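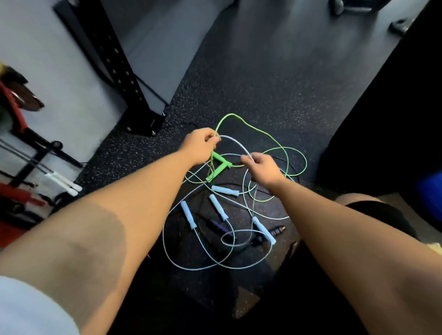 Untangling and Storing Jump Ropes

Lorna Leckie, March

Handout 4, Equipment Care for Group Instructors

Welcome back, everybody, and thank you for putting up with the long session on mats last time. We are moving on to jump ropes, which get less care than almost anything else on the gym floor and take up a surprising amount of class time when they go wrong. I taught my first rope classes at the community gym in Odasville, with 30 people on the list and one plastic tub of ropes, and I spent the first part of every class on my knees picking that tub apart. So a lot of what follows I learned slowly, and I hope you will learn it faster!

Why they tangle

A cable rope is thin, springy and fairly slippery, and it has a fat handle at each end. The cable slides easily through a loop and the handle doesn't. Once a handle has gone through somebody else's loop, any pull from the far end closes that loop down behind the handle, and now you have something that looks like a knot. Most of the time it is only a crossing with a handle caught in it, and it will come apart if you give it slack.

Please keep that word slack in your head, as it is most of the lesson. The natural thing is to grab two handles and pull (I still catch myself at it when a class is waiting by the door), and that is how a loose pile becomes a tight one.

Working through a pile

Spread the ropes on the floor before you try to free any of them. Rubber flooring is good for this because the handles stay more or less where you put them. Open the loops outward with your fingers so that you can see which strand passes over and which passes under.

Pick one rope to begin with, and choose by color if you can. In a mixed pile I go for whichever color there is least of. A bright green cable among pale blue ones is easy to follow with your eye, and the same goes for a black one, though black does get lost against a dark floor and you may want to kneel closer.

Pinch the cable of your chosen rope a little way from its handle, and hold the strand that crosses it in your other hand. Lift the one, lower the other, and pass the handle back out the way it came in. Then move along to the next crossing. It is slow for the first rope and a good deal quicker after that - every rope you take out leaves more room for the rest.

When you have a rope free, hang it up right away. Don't lay it down beside the pile. Alper Akyol, who assists in my afternoon section, used to make a tidy row on the floor next to him, and he has asked me to tell you how that went (he had to start over, twice).

Hanging and storing

Put both handles together and let the cable hang in one long fold. Whether the handles go at the top or the bottom depends on your hooks. With the handles hanging down, their weight keeps the cable fairly straight, but do check that they clear the floor, or they will be kicked and stepped on.

Sort by length first and color second. If your gym is able to buy one color per length, so much the better, and new members will pick it up without a sign. At Clurmont we keep 16 ropes to a hook and no more, and I would be happier with fewer.

If you have to travel with ropes, coil each one separately and put a soft tie around it. A bag of loose ropes will be a tangle by the time you have parked the car.

While you have them in your hands

Untangling is a good moment for looking them over. Run the cable through your fingers and feel for kinks, splits in the coating, or a flat spot. Turn each handle to see that the cable still spins freely. Set doubtful ropes aside with a piece of tape on the handle, and write what you found on the tape.

For next time

Please bring one rope from your own gym, in whatever state you find it, and read the pages on resistance bands. We start at 800 hours in the small studio, and there will be coffee.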